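Pliletti desk arm simulator: four months in, mostly happy

I bought the Pliletti home license back in November, when I was still pretending I'd have the bench in my garage cleared by winter. The plan is a real arm that puts the dishes away (or at least moves them from one side of a table to the other, let's be reasonable). The bench is still full of paint cans. But the simulated one works great, so that's where I've been spending my evenings!

Install was easy. I'm on a four-year-old desktop I put together myself, nothing fancy, and it took 38 minutes from download to a moving arm, most of that being the object library. The library is the best thing in the box. You get bowls, plates, balls, crates, food cartons, a bunch of pipe fittings I'll never use, and you can dump them on a table and start grabbing. I tried Selto before this and spent two weekends making my own cup. Never again.

What I like most is how the fingers behave around thin edges. In Selto everything slid like it was buttered. Pliletti lets you set friction per object and it makes a real difference once you start picking up things by the rim. My grasp script is some 2000 lines of very ugly Python, and the library calls in it have been the least painful part.

Now the grumbling. The physics settings are hidden three menus down and half of them have names like "contact margin B" with no explanation. Objects don't always settle on the table the way you'd expect after a reset, so check before you start a long run. I didn't, once, and came back to 1458 failed attempts in the log and a very warm office. Also the default lighting is harsh, and the shadows on anything white took me a while to get used to. I ended up turning down the main lamp and leaving the rest alone.

The camera views are better than I expected. You can put one at the wrist and one out in the room and save both, and I flip between them constantly when a grasp goes weird. The bowl job with the Franka model, close up and from across the room:
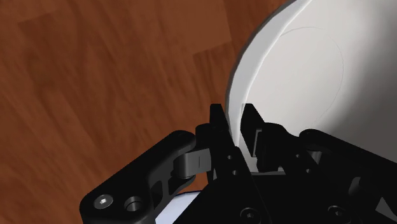
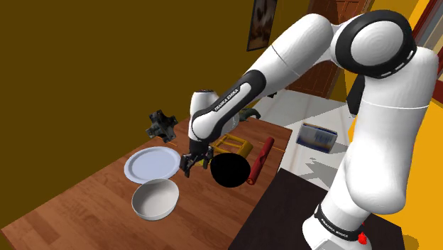 Support is a forum and that's it. I've posted twice and got a useful answer once, from another user, in the middle of the night. The manual reads like it was written for people who already have the manual memorized. If you're brand new to this stuff, do the Matos beginner course first (it's free, and the section on coordinate frames saved me a lot of swearing) and then come back.

Would I buy it again? Yep. The yearly renewal is a little steep for a hobby, and I wish they'd do a cheaper tier for those of us who only ever run one arm. Friends at my shared workshop keep pushing Perklow, which has nicer menus, but last time I looked it had no friction settings per object and for dishes I really want those. Four stars from me, and I'd bump it up if they ever fix the reset thing.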